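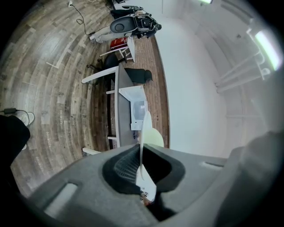
2022-12-06, Rimari gripper kit, trial unit, continued

Moved the work from the bench to the big room, because Danylo wants to see how the handheld kit behaves in a normal office place with cables and furniture. The kit is still on loan from Grevville and we must decide before March if we buy it.

What I noted today:

The finger is thin and pale, a little translucent. Against the pale round object I lose the tip with my eyes, and I suspect the tracking software loses it also. Kyrylo proposes to put a dark band near the tip. I prefer to ask Grevville first if they sell the same finger in black, so we don't change a loan unit.

The label near the base of the finger is too small for me to read at arm's length. To ask: is it needed for calibration, or is it only a part number? The manual has one line on this and it can be understood both ways.

Body is matte gray plastic, comfortable for the first 15 minutes. After this my wrist becomes tired, mostly when I hold it turned to the side. Xiomara has smaller hands and she felt it earlier than me.

Recorded 4 runs, walking slowly past the desk. Run 2 is bad, I stopped in the middle to answer Hadi. Please don't use it. The others are in the shared folder under "tirkulham_room", not yet checked.

Light: the fluorescent lamp was on all the time. I did not try with it off. Should be done, with the same path.

Price: the offer says 798 for the kit and 300 for one year of support. Spare fingers are not included and I did not find their price anywhere. Cathal will write to them. The Kuzmenko kit is cheaper, but we would have to make the mount ourselves.

My opinion for now: good body, weak manual. I would not sign for the support before they answer about the label.

Next: repeat run 2, lamp off, ask about black finger.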